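4.2 Breakfast at home: what the diaries show

As with the evening meal, we took the diaries first and the interviews second. 13 households kept the diary for the full period in August, two dropped out before the first weekend and are not used in this section. Coding was done by Tijani with a second pass by a student reader. Where they disagreed the entry went back in the pile and was read again on Thursday, the day we kept for that.

Bread is the main thing. Toast, rolls, the end of last night's loaf. Cereal comes up mostly in homes with children under seven, and then the adults finish it standing. Eggs on weekends. Hot cooked breakfast on a workday is rare enough that people wrote a note when it happened ("made pancakes, no idea why", Jaramillo Street household).

We had expected the kitchen table to matter more. In the Drasia homes, which are older and have a separate eating room, the table is used for mail, homework and folding clothes, and breakfast takes place at the counter. In the newer Mellon buildings there is often no separate room at all, so the counter is the only choice before 8 am. Both groups ended up in the same place for different reasons – see Section 5 for the evening, where they split again.

Diary entries use the word "spot" a lot. My spot, his spot, the toaster spot. We took this seriously as a unit. A spot is a short length of counter next to an appliance that gets used for the same task each morning, and which other members of the household leave clear or get told off for not leaving clear. Fig. 3 goes with this part of the discussion.

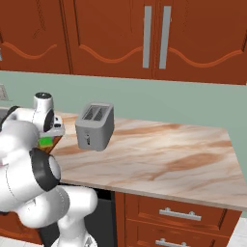

Figure 3. Counter space beside a two-slot toaster.

Three kinds of spot came out of the coding. The toaster spot is the most stable. It moved in only one home during the diary period, and that was after a leak. The coffee spot moves with the machine and is more often fought over. The third we call the landing spot: keys, bag, lunch box, whatever has to leave the house with somebody. Landing spots creep. In the Skirkivov terrace homes they had crept into the toaster spot by midweek and were cleared back on the weekend, usually by the same person each time, and usually without comment in the diary from anyone else.

Timing next. The first person up eats alone in most homes and likes it. Several said so straight out. One woman got up early on purpose, "so I can have the counter and the radio and no questions." Second and third risers overlap and this is where the short entries are – "ate in car", "took it with me", "banana". We coded these as breakfast if food was taken from the kitchen, even if eaten elsewere. A stricter rule would drop them and would make the late risers look like they skip, which they mostly don't.

Talk at breakfast is thin. Logistics: who is picking up, is there milk, did you sign the form. Longer talk was reported only on weekends. Interviewees did not seem to mind this. When Olanrewaju Tijani asked one couple in Mellon if they missed sitting down together, the husband said they sat down at night and that was plenty.

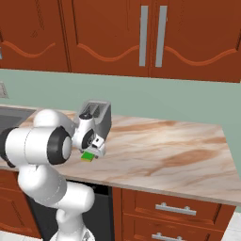 Does a short breakfast at the counter count as a family meal?
For this study it does when two or more people are in the kitchen and eating at the same time, seated or not.

That rule matters for comparing with older work, where a meal was counted only if people sat. Using the seated rule, weekday breakfast nearly vanishes from our data. Using ours, it is short, patchy and still there. We report both in the appendix tables so readers can pick.

Limits. Small sample, one month, school was out for part of it. The diary form gave 200 words per day and some people clearly felt they had to fill it, others wrote one line. Children's entries were written by parents. No winter data, and we suspect hot breakfasts would go up a bit when it is cold, but thats a guess.

Contact the authors | Copyright the authors, all rights reserved | Back to top

Related items
Who clears the counter? Housework notes from Skirkivov terrace
Eating in the car: a short report
Coding household diaries with two readers
The evening meal in Drasia and Mellon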